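Teaching a Robot Where Things Belong, One Shelf at a Time

Keabetswe Botha has spent most of the past year thinking about the difference between "next to" and "under." It sounds like a small question. Spend a morning with her at Brukasetti, the research group where she leads the work on spatial language, and it starts to feel like one of the biggest questions in home robotics.

"People say things like 'the one beside the pear' and they mean something very exact by it," she says. "They know which shelf, which side, how far in. A robot hears the same words and has to work all of that out from a picture that changes every time it moves its head."

The project is called Plament, and its first results came together in January. The idea is simple enough to explain over coffee, and Botha is happy to do so (she talks fast and draws on whatever paper is nearest). Instead of teaching a robot to find an object and then work out how to reach it, Plament teaches it to read the furniture first. It learns where the boards run, which spaces are open to each other and which are walled off. Only then does it look at what is sitting on the shelves.

"We call it compartments first," says Xolani Ngcobo, who wrote most of the training code. "For a long time I had it the other way around. Find the fruit, measure the distance between the fruit, done. And the numbers were fine! Then we asked it to move something from one side of a divider to the other and it tried to go straight through the board."

He laughs about it now. The board survived, he says, and so did the hand, after a new fingertip.

The trouble with plain distance, as the group sees it, is that it ignores walls. Two things can be very close together and still be in different places as far as a person is concerned. Ask somebody to clear one compartment and they will leave alone whatever is in the next, even if the two items are nearly touching through the wood.

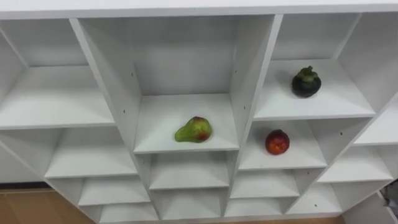 Fruit was Ngcobo's choice. He wanted things that roll a little, bruise if they are handled badly and look different from every side. A pear on its side has a front and a back in a way that a ball does not, and he likes that a person will say "turn it so the stem faces me" without thinking twice. The mangosteen was a later addition. It is so dark that the early model kept treating it as a shadow, and on a white shelf, he says, that is a pretty embarrassing mistake.

"I brought in a bag of them thinking it would be a nice hard case for the end of the week," he says. "It ended up costing us a month. But what a good month! We learned more from that one fruit than from all the boxes and cans we had tried before."

The shelving matters just as much. Regular grids turned out to be too easy, because the model could learn to count across and down and never pay attention to the boards at all. So the group moved to units with compartments of mixed sizes, and had the robot look down on them from above, where the lines all lean and spread apart. From up there, a shelf that is lower in the unit is not always lower in the way a simple rule would expect.

The test itself goes like this. The robot looks at the shelves and gets a spoken request, such as "put the nectarine in the space under the pear." It has to say which compartment it thinks is meant before it moves anything. A person marks that answer right or wrong. Then the robot tries the move, and that gets its own mark.

Keeping those two marks apart was Botha's idea, and she is plainly proud of it. "If you only score the move, you can't tell a robot that misunderstood from a robot that dropped something. Those are different problems with different fixes. I wanted to see them separately."

The group ran 353 requests in the main round. Compartments first picked the right space more often than the older method on every kind of request they tried, and the gap was widest where a divider stood between two objects. Training took 200 arranged shelves. Ngcobo had planned for many more and kept waiting for the curve to need them.

"I ran it again with 100, just out of curiosity," he says. "It got worse, sure, but it didn't fall apart. I sat there grinning at my screen like a fool."

Not everything worked. Requests with "behind" are still weak, and Botha thinks the reason lies with people as much as with the model. Some speakers mean farther from themselves, and others mean farther from the robot. Empty spaces are hard too. It is easy to point to a shelf by what is on it, and much harder to name one out of several bare ones. People get creative about this: "the skinny one," "the one by the floor," "no, down, down, over." The group has started saving those phrases, and Botha reads them out with real delight.

"'The one nobody would use,'" she quotes. "How great is that? A person knows right away which shelf that is. I have no idea how to teach it, and I can't wait to try."

The next round will take the method out of the lab. Charalambos Ververidis, who joined the group in the spring, is setting up tests at Pillay, a food pantry in a brick building from 1906 where no two shelves sit quite level. He has been measuring them in the evenings and says he has yet to find a right angle.

Botha will be there for the first tests. She wants to stand next to the people making the requests and listen to how they talk when they have their hands full. Ngcobo is working on "behind." He has also been asked, more than once, to stop eating the pears before the afternoon session.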